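Notes for the Humlow walking club talk, Thursday, October 16, 2025

Start with the route. Zollgate to Jarman is 16 miles on the old rail bed, and 104 of us signed up in May. Ask for hands: who finished last year?

Go over pacing. Most people leave Zollgate too fast because the first stretch runs downhill. Tell them to hold back until the water stop, then eat something even if they aren't hungry.

Blisters next. Change socks at the halfway bench. Tape before you start, at home, with dry feet. Pause for questions.

Shoes. Low-tops are fine on this surface. Wear a pair you already know, and retie the laces at each stop because feet swell.

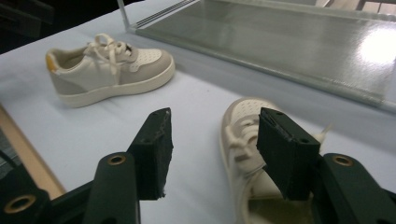 Innes Mowat wrote back after the draft went around that the halfway bench is too late for socks, and that he would move the change up to the water stop. Mention both and let people choose.

Last item is the bus back from Jarman. It holds 100, so four people need a ride. Pass the sheet around before the break.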